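Unclaimed Items, Clarndale

The property office at Clarndale Station held unclaimed articles for 31 days. On the last day each lot was laid out on the white table and checked against its entry. Lot 218 had come off the Nurnard train in October and consisted of an umbrella, a backpack and a jar with clear sides.

The entry for the backpack read: child's, blue and orange, contents none.

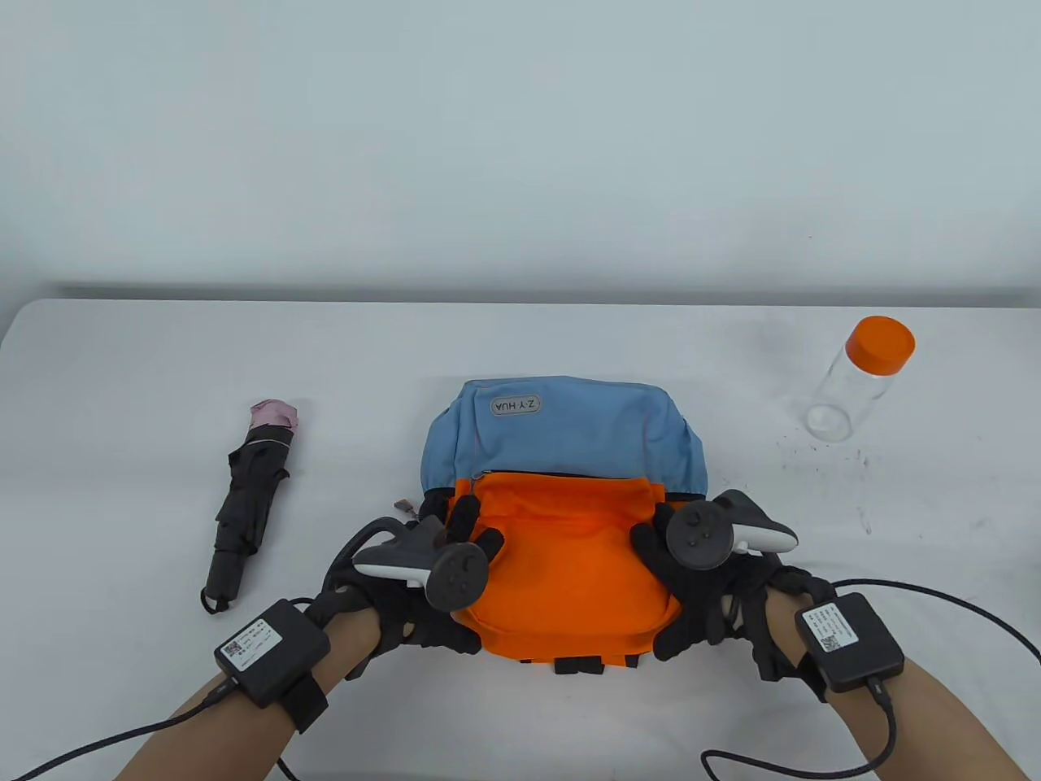
Lot 218 on the table, backpack at center.

The clerk pressed along the bottom seam and felt something flat behind the lining. It was a ticket stub, folded twice, for the ferry to Zisetti. The return half was unused.

The clerk crossed out "none," wrote "one ticket," and initialed the change. Under the rules a corrected entry restarted the count. Lot 218 went back to shelf 12 for another 31 days.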